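Color Block Cloths: A Gallery

Posted in Table Linens – Gallery

This page collects the printed cloths we have used on our work tables over the past year or so. People who visit the Punmont rooms tend to ask about them, and the answers were spread over several emails, so Pavithra Raju suggested putting them in one place. The cloths are ordinary table covers with a large block pattern in the style of Mondrian: thick black lines, and red, yellow, blue and white between them. Most of the notes are about size, ironing and color, because those are the questions that come up.

We bought the first cloth in May from a remnant shop in Pasgate. The shop had the end of a roll left over from a cafe order and sold it to us cheaply. The printed selvage gives a pattern number, 1,636, which is useful if you are trying to match a second piece. The shop lists it under that number and has no name for it.

The pattern is a large repeat. On a small table you only see part of it, and which part you get depends on how you lay the cloth down. We turned ours a few times before settling on the present position.

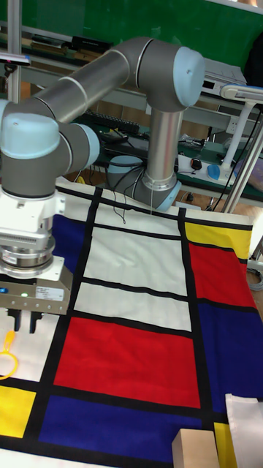

Large prints are easier to live with than small ones on a table where things get put down and picked up all day. We tried a small check first and gave it up after 4 weeks. Small objects got lost in it, and everyone found it tiring to look at. With blocks this size you can see where something is. The yellow ring with the short handle is on a white block, and it stands out well there. On one of the yellow blocks it would be a good deal harder to pick out, so a toy in one of the cloth's own colors needs some thought. Wood is fine on all of them.

A few notes on the colors, for anyone planning to buy the same cloth:

Red. The strongest of the four. It has held up well to washing and is the one visitors mention first. If you have a warm lamp over the table it will look closer to orange in the evening.

Blue. Darker on the cloth than it was on the shop's sample card. Pencil marks don't show on it, lint does. We keep a lint roller in the drawer under the window.

Yellow. Fine in daylight. Tea stains show at the edges but wash out at a normal temperature.

White. Shows everything, as you would expect. It is also where the creases are easiest to see, because there is nothing else going on in those sections.

Black lines. These are printed and not sewn on, so the cloth is flat all the way across. Two people have asked about this by email. There is no raised edge and nothing for a pen or a cup to catch on.

Sudheer Chowdary did the hemming. He used a narrow double fold and polyester thread, and he left the corners square. He would miter them if he did it again, since the square corners are a little thick and don't hang as neatly. The hem took him an afternoon, with most of the time going into measuring. If your table is an odd shape, cut a paper pattern first.

Washing and ironing

We wash the cloth on its own in cool water with a mild powder. The first wash left a slight pink tint in the water but nothing ran into the white. It shrank by a small amount, mostly along the length, so wash the fabric before you hem it. We did not do this with the first piece and had to let one side down again.

It should be ironed on the back while still slightly damp. Ironing the front gives the red a faint shine that takes a while to go away. If it has been folded in a cupboard for a month, expect the fold lines to need a second pass. Rolling it around a cardboard tube works better – any fabric shop will give you one for nothing. 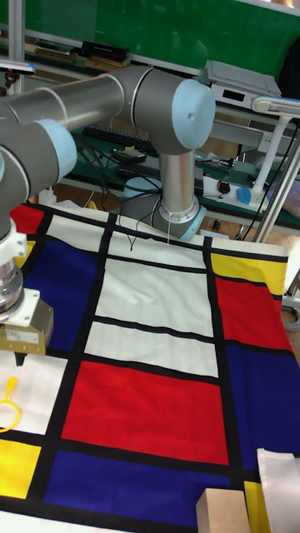 Storage is the part we have changed most often. For a while the cloths went on a shelf with the towels, and then on a hanger in the hall closet. They now live on two tubes stood upright behind the door, with an old pillowcase pulled over each one to keep the dust off. The tube for the Mondrian print has the pattern number written on the end in marker. Please put it back on its own tube if you borrow it.

Holding it in place

A cloth on a smooth table slides. We have tried three things:

Clips. The steel ones sold for picnic tables grip well but they stick out at the edge and catch on sleeves. The plastic ones snapped, 5 of them in the first summer.

Double-sided tape. Works, but leaves a residue that has to be rubbed off with oil.

A rubber mesh underlay, the kind sold for rugs. This is the best of the three. Cut it a couple of inches smaller than the tabletop on each side so that it does not show. It has to be shaken out now and then.

Heavy things help as well, of course, but they get moved.

Other prints

We have two more cloths in use. One is a plain gray canvas made by Kulkarni, which is heavy and needs hardly any ironing. The other is a wide stripe from Gruden in green and cream. The stripe is the best of them for sorting jobs, since each stripe can hold one kind of thing, but the cream has gone a little dull. Pictures of both will go up when the tables are free.

Cost

The remnant came to 11 dollars, and thread was extra. A new length of the same print is more, and the shop in Pasgate only cuts whole yards. Ask for the end of the roll if there is one.

If you have the same pattern in the wider width, Pavithra would like to hear from you. She is looking for enough to cover the long table in the back room without a seam.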